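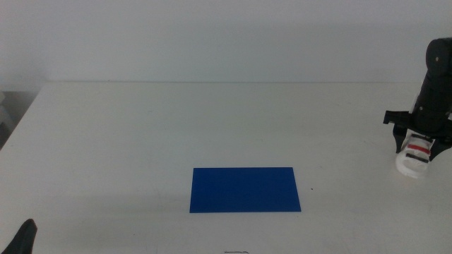 Stock fingers vs. ribbed pads on a two-arm setup – small soft objects

tallgrass_tom
29 January 2021
OK so I finally have enough runs to post something. Two arms, one white table, a blue mat as the target, and the thing to pick up is a little toy shoe. I ran the stock Arnix fingers first and then swapped in the textured Kurine pads, same controller, same gains. Success on the pads was better but not by as much as I wanted, and I had a weird number of drops on the way over to the mat. Close force is the default on both. Anyone else handling soft light stuff with these? I feel like I'm missing something dumb.

mbeckett
What are you counting as a success? Shoe on the mat, or shoe on the mat pointing the right way? Those are very different numbers on my bench.

tallgrass_tom
On the mat, toe to the left, nothing hanging over. I'm a little loose about centering. If it's a thumb's width off I still call it good.

Þórey Hjaltadóttir
I had the Kurine pads for most of last year and liked them a lot, with one complaint, the ribs hold on too well when you open. With something as light as a toy shoe the pad kind of drags it along and your nice straight placement ends up rotated. I slowed my opening way down (like, painfully slow) and that helped more than any change in force. Try it before you touch the gains!

gantry_gus
Going to disagree with the whole premise. It's the camera. With a wrist cam everything smears while the arm is moving, and if your policy is picking a release point off smeared images then the fingers don't matter much. Put a short pause in above the mat, take a still look, then go down.

tallgrass_tom
Gus, I do use the wrist view for the last part of the approach, so fair. But I have a fixed camera too and the policy gets both. I tried the pause last night, just on the one arm.

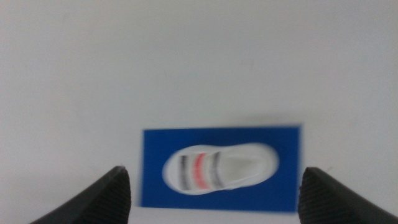 Nine runs with it in and I think the placements were tighter, but nine runs is nothing and I know it. The cost is cycle time. It already feels like watching paint dry. Þórey, I'll do the slow open next and keep it separate so I'm not changing two things at once.

gantry_gus
See, tighter! I'll take it.

mbeckett
Nine runs, Gus. Come on.
Tom, how many total between the two sets of fingers?

tallgrass_tom
2,812 attempts logged, and 2,781 of those are usable. The rest I tossed because the recording hiccupped and one of the camera streams went missing. Drops in transit were some 114, mostly on the stock fingers, but I haven't split them properly yet.

Wian Hendricks
Hi all, been reading for a while, first post. We use the Etum controller with a pair of Eyvindsson arms and had the same drops. Ours came from the squeeze. Soft body gives a little after you close, the controller thinks it's done, and by the time you're moving you've lost half your grip. We added a second small close right after lift – just a nudge – and the drops mostly went away. I'd do that with the stock fingers before spending money on pads.

mbeckett
Second close is good advice. I'd still buy the pads though. The smooth ones pick up dust and then you're wiping them all day.

Þórey Hjaltadóttir
Agree on the pads, disagree on the nudge for this one. A hollow shoe will squash if you pinch it across the opening. Where are you gripping it, Tom? Across the stripes or back by the heel?

tallgrass_tom
All over the place, which is probably part of the problem. I never told it where to grab. The demos I trained on are mine and I'm not consistent.

My other headache is the wrist view when the arm swings out wide.
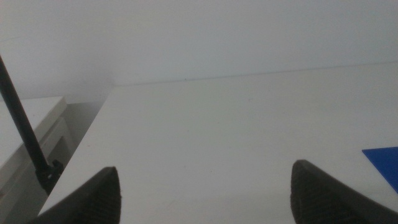 It gets so little to work with out there, mostly white on white, and the policy starts to wander until it gets more of the mat back. I've been thinking about taping a couple of markers to the table but it feels like cheating.

gantry_gus
Not cheating. Tape is cheap. Or quit letting it swing that wide, clamp the joint range and be done with it.

Wian Hendricks
I'd skip the tape. Ours learned the tape, and then we moved the table in March and had to start over. Go with the joint limits.

mbeckett
+1 limits. Also re-record some demos with one grip point, heel only, and see what that does to the drops before you blame either set of fingers.

tallgrass_tom
Ok. Limits, heel grip, slow open, in that order. Pads stay on for now. I'll split the drop numbers by finger type when I get a free evening and put them in here.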